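Part 3: Oiling Your Butcher-Block Top

Last updated 26 Aug 2021

OK, so your top is sanded, your dents are filled (Part 2, if you skipped it) and you've got a can of Stovinum hard oil sitting there waiting. This is the part I like best. It's also the part where I ruined my first top, so please read the whole section before you open the can.

What you need

One can of Stovinum clear, satin or matte
Lint-free cotton rags, more than you think
A white scrubbing pad (the green ones scratch)
320 grit paper
Nitrile gloves
A metal bucket with a lid, half full of water

CAUTION: Oily rags can heat up and catch fire all by themselves. I mean it. Every rag goes in the water bucket the minute you're done with it, lid on. Don't ball them up and toss them in the kitchen trash.

Before you start

I do my tops in May if I get to choose, when I can leave the windows open and it's not sticky out yet. You don't have to wait for May, but you do want a room that stays above 60 degrees overnight. If you're oiling over a basement like my Semthorpe readers seem to do, check for damp first.

Wipe the top down with a barely damp rag and let it dry. The grain will fuzz up a little. Knock that back with the 320, going with the strips, very light. Then vacuum, then vacuum again. I know.

Putting on the first coat

1. Stir the can. Don't shake it. You want the gunk off the bottom without a million bubbles.

2. Do the underside first. Yes, really. If you only seal the top face, it takes on moisture unevenly and can cup on you. One coat is fine underneath. Let it dry before you flip.

3. Pour a puddle about the size of a pancake in the middle of the top and push it out along the grain with the pad. Keep it moving. The darker strips sometimes drink less than the pale ones, so don't panic if it looks blotchy at this point.

4. Get the end grain. It soaks up oil like crazy, so go back and feed it until it stays shiny.

5. Wait 15 minutes. Set a timer.

6. Wipe off everything that's still sitting on the surface. Everything! When you think you've got it all, take a clean rag and go over it again. Leftover oil dries into a tacky skin, and you'll be scraping it off with a card scraper like I did – a whole afternoon gone.

7. Leave it alone for eight hours. No mugs, no mail, no cat.

NOTE: Got a heavier top, or one that's bolted to something? The Tsolakis bench brackets loosen with a regular hex key, and it's worth backing them off so you can get oil underneath. If yours is staying put, work a thin rag into the gaps as far as it'll go and call it good.
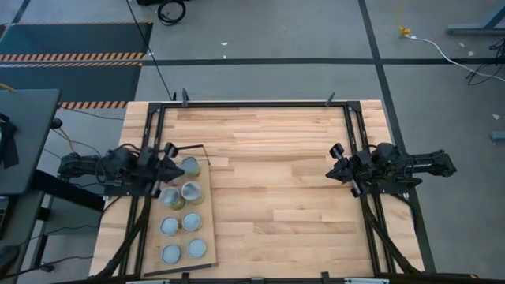 Second and third coats

8. Rub the whole thing with the white pad, dry, until it feels even under your palm. Wipe off the dust.

9. Put on the second coat the same way, but use half as much oil. The wood's already had its drink.

10. Third coat, same again, only if you're using the top for food or wet stuff. My desk got two and it's doing great.

Give it up to 8 days before you set anything heavy or wet on it. It'll feel dry way sooner than that, but the oil is still curing. Coasters until then, please.

If something goes wrong

Sticky after a full day: rub it with a rag dampened with a little fresh oil, then wipe it dry right away.

White ring: usually just moisture. Leave it overnight before you reach for the sandpaper.

Rough patches: 320, one light pass, then a dab of oil.

Touch-ups from here on are easy, and I cover those in Part 4 along with the Jirken edge wax, which goes on after the oil has cured and not a day before.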